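Product review: Fosteo Dismantling Cell
Reviewed for the Welenholm Reuse Workshop
Reviewer: Lok-yiu Kan
2024-09-28

Scope of the review

The Welenholm Reuse Workshop was asked to consider whether the Fosteo Dismantling Cell would be suitable for the removal of reusable parts from office computers. The cell is sold as a complete package: one robot arm with a gripper, a metal worktable, a control box, a set of holders for removed parts and a year of support. It was lent to the workshop for 30 days in June. The supplier's regional agent, Viklund, carried out the installation and charged 800 pounds for delivery and setting up, a sum which is not refunded if the buyer decides against purchase.

The review is concerned with desktop towers only. Laptops are outside the scope of the package and were not tried.

Setting up

The cell was ready for use on the afternoon of delivery. The instructions are clear, although the chapter on teaching new positions assumes a reader who has used a similar arm before. Operators must open each case by hand and lay it on its side before a session begins. The Dell tower used for part of the review was prepared in this way, and the holder was placed to the left of the case so that the arm would not have to travel far between the two.
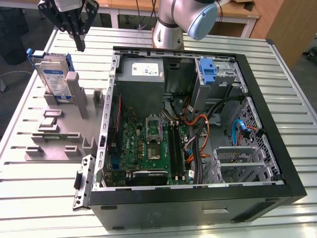

Drinutia reported a different experience with the same package and advised that the holder should be fixed to the table at the outset, as theirs had shifted a little each day until the taught positions were of no use. They also considered the supplied holder too small for a workshop which handles several makes of computer. The workshop agrees with the second point. On the first, no such movement was noticed during the loan, but the advice is sensible and the manual would be better for including it.

Handling of drives

Drives held in plastic caddies are the strongest part of the package's performance. The gripper has narrow fingers and can take hold of a caddy without a special attachment. Slow speed is recommended for this task — the faster setting saved very little time and needed more supervision. The control box carries an emergency stop button in the usual red and yellow, and staff found it easy to reach from the operator's position.

The fingers are fastened with ordinary screws and may be changed by the owner. Fosteo supplies 3 pairs with the cell. The workshop would have welcomed a longer pair for cases in which the drive sits deep behind other parts. Cables remain a difficulty and should be moved aside by hand beforehand.
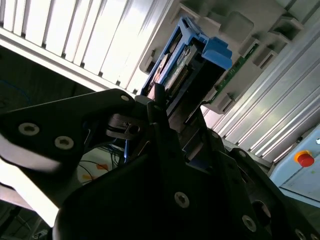 Support and documents

Questions sent to Fosteo were answered within three working days. The replies were courteous and, in most cases, complete. One question, on the replacement of the gripper's finger joints, was passed to Viklund and was still open when the loan ended. A printed parts list is provided, but prices for spares must be requested separately.

Recommendation

The Fosteo Dismantling Cell is recommended for workshops which receive large batches of the same desktop model and can give one member of staff time to learn the teaching software. It is less suitable where every machine is different. The workshop will ask for a second loan period once the longer fingers are available, and has requested a written price for a larger holder.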